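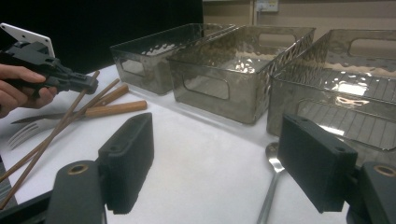

A tenant in the Prirton flats told us that she had never lost a spoon in her life and did not see why a box should help her find one. We quote the remark early as it states the problem with the tidiness literature rather well. Most of that work begins with the claim that sorted storage saves time in the kitchen, and then asks people who have just been given sorted storage whether they feel better organised. They say yes. The Vatwood survey is the best known case, and its headline saving rests on a single question put at the end of the trial, when participants had already been thanked and told what the trial was for.

Our own diary data give less comfort. The 28 households kept written notes for 15 weeks, recording each time a kitchen item could not be found when it was wanted. This produced 885 usable entries. Entries became shorter and rarer as the weeks went by in every household, including those that had changed nothing at all.
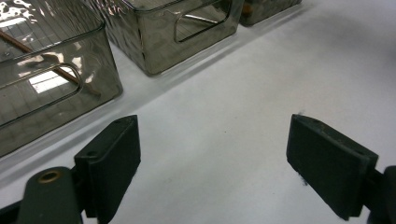

A fall of this kind is what one would expect from people growing tired of a diary. It cannot be read as a fall in lost items, though the Fidell group read a similar curve in just that way. They had no comparison households, and they dropped the weeks in which people were away – a choice that would tend to flatter the later part of the record. We have kept those weeks in and marked them.

There is also the matter of what counts as sorted. Some homes gave each type of item its own container; others gave each person a container and let the contents mix. Both were coded as "sorted" in the earlier studies. A household that keeps spoons with spoons and one that keeps everything belonging to the eldest child in one place are following different rules, and a shared label hides this.

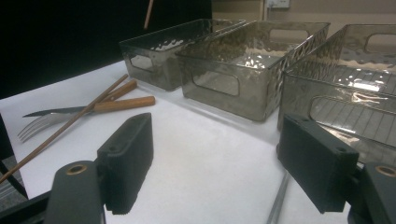 Figure 2. Translucent storage bins with cut-out handles, set in a row.

See-through containers are often said to do better than solid ones. The evidence is thin. Only 2 of the papers we reviewed compared them directly, and in both the solid containers also had lids, so we cannot tell whether looking through the side mattered or whether people simply disliked taking a lid off.

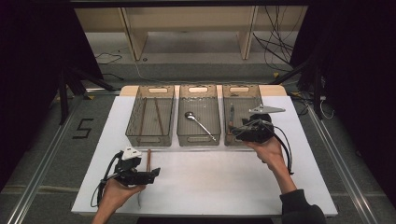
4.3 What the diaries leave out

Diaries record searches that the writer noticed. A person who gives up and stirs the tea with a fork may write nothing down.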